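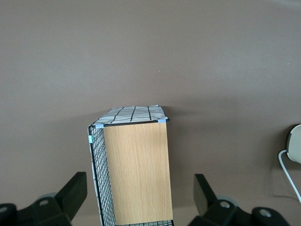
Cesta con forro de cuadrícula, de las que tienen un lado de madera y otro de alambre.

Trucos sueltos para la cocina, apuntados deprisa

Actualizado el 25 de mayo de 2024

Va sin orden. Lo que me funciona en casa y lo que me preguntáis por correo, que se me acumula. Empiezo por las cestas porque en la última entrada puse solo dos líneas y hubo quejas.

Cestas con forro de tela

Forro fuera una vez al mes. A la lavadora del revés, agua fría, poco detergente. Si la tela es blanca, nada de lejía, que amarillea las costuras. Bicarbonato en el cajetín y listo. Se vuelve a poner un poquito húmedo y se estira con la mano por el borde, así se plancha solo.

Migas en el fondo: vaciar, sacudir en el balcón (mirad abajo antes), pasar el cepillo de uñas viejo por las esquinas. El alambre, con un trapo apenas mojado y a secar enseguida. Si ya tiene un punto de óxido, media cucharadita de vinagre en el trapo, frotar, aclarar, secar. La madera no se moja. Una gota de aceite mineral dos veces al año, con papel de cocina, y quitar lo que sobre.

Para el pan cortado va bien, para la fruta madura no tanto: mancha el forro y la mancha de melocotón no sale con nada. Lo he probado todo.

Pan congelado sin que se pegue

Rebanar antes de congelar. Siempre. Poner las rebanadas separadas en una bandeja, dos horas de congelador, y luego todas a la bolsa. Salen de una en una. Quien tenga el congelador lleno como yo, papel de horno entre rebanada y rebanada y se acabó.

Pan de molde: directo del congelador a la tostadora, sin descongelar. Si el vuestro no tiene botón de congelado, bajad un punto la rueda y dadle dos pasadas. Con una sola fuerte se quema por fuera y queda frío en medio.

Barra de ayer: mojar la corteza con la mano bajo el grifo, muy poco, y al horno unos minutos. Hay que comérsela en el momento, a la hora está como una piedra.

Pan rallado: lo que queda en la panera el viernes, al horno a 100 grados con la puerta un poco abierta hasta que cruja. Triturar en frio. Aguanta semanas en bote de cristal.

La tostadora
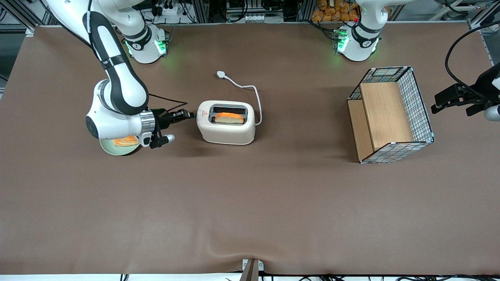 Una rebanada en la tostadora y otra ya en el plato.

Lo primero, desenchufar. Lo segundo, esperar. Luego la bandeja de migas, que casi todas llevan una debajo o detrás y hay gente que la descubre a los tres años. Vaciar cada semana si tostáis a diario. El olor a quemado viene casi siempre de ahí.

Por dentro no se mete nada metálico, ni cuchillo ni tenedor. Para las migas agarradas, un pincel de repostería seco, de los baratos, que se quede solo para eso. Boca abajo sobre el fregadero y golpecitos con la palma – sin sacudirla como una coctelera, que se descuelgan las resistencias.

Por fuera, si es blanca o crema, pasta de bicarbonato y agua, trapo suave, círculos. Aclarar con otro trapo bien escurrido. El estropajo verde deja rayas que ya no se van, la mía lleva una desde septiembre. Si se ha pegado plástico de la bolsa del pan, esperar a que esté fría, alcohol en un algodón y paciencia.

Y separada de la pared y de cortinas. Debajo de un mueble alto, nunca encendida.

Me preguntan por marcas. Yo tengo una Clenbridge vieja y no la recomiendo ni la dejo de recomendar, tuesta más por un lado. Giro las rebanadas a mitad y ya.

Platos con marcas grises

Las rayas grises de los cubiertos en la loza clara son metal que se queda encima, casi nunca es arañazo. Bicarbonato con unas gotas de limón, dejar un rato, frotar con la yema del dedo o con esponja blanda. Si no sale, crema de limpiar vitro, muy poca, y aclarar a fondo. A mí me salvó una vajilla de Cekirden que ya iba al contenedor.

Apilar con una servilleta de papel entre plato y plato si los usáis poco. Los de diario, pues no, quién tiene tiempo.

Mesa lisa con cercos

Los cercos de vaso en superficie oscura lisa: trapo de microfibra, agua templada, una gota de lavavajillas. Secar en el momento con otro trapo, que lo que se ve luego es la cal. Si la mesa es barnizada y el cerco es blanquecino, secador a temperatura media, moviendolo todo el rato, y después una pasada de cera. En madera sin tratar no lo hagáis.

Harina derramada: primero en seco, con cepillo o la rasqueta de masa. Si la mojáis hacéis engrudo. Lo mismo con el azúcar glas.

Grasa pegada: papel de cocina empapado en agua caliente con jabón, encima, cinco minutos, y se levanta sola.

Bolsas, pinzas y botes

Pinzas de la ropa para cerrar bolsas, las de madera aguantan más que las de plástico en el congelador. Rotulador en el cristal del bote, se quita con alcohol. La fecha en la tapa no sirve, las tapas se cambian.

Los botes de Punilholm cierran bien pero la goma se reseca. Hervirla dos minutos con una cucharada de vinagre, secar y un pelín de aceite. Si está cuarteada, a la basura y otra nueva, en la ferretería Grgić las tienen sueltas en un cajón del mostrador.

Arroz en el salero, lo de siempre. Media galleta salada también vale y no se cuela por los agujeros.

El fregadero

Desagüe lento: agua muy caliente del grifo un buen rato, bicarbonato, vinagre, tapar, esperar, más agua. Si son pelos o grasa dura esto no hace nada, toca abrir el sifón. Cubo debajo antes de aflojar!! Y la junta se coloca igual que estaba, haced una foto con el móvil.

Estropajos: lavavajillas, cesto de arriba, programa a 60. Cambiarlos cuando huelan aunque parezcan nuevos.

Las bayetas, tendidas y abiertas. Hechas una bola sobre el grifo huelen al día siguiente.

Cosas que me habéis escrito y he probado

Film en la nevera para que no se pegue consigo mismo: sí, mejora.
Patata cruda contra el óxido de los cuchillos: a medias. Con sal mejor.
Posos de café en el desagüe: no, por favor. Atasco seguro.
Cebolla al congelador diez minutos antes de picar: lloro menos.
Papel de aluminio arrugado para la bandeja del horno: limpia, pero raya el esmalte.

Queda pendiente lo de las juntas de la nevera y el cajón de los cubiertos, que me lo habéis pedido varios. La semana que viene si puedo.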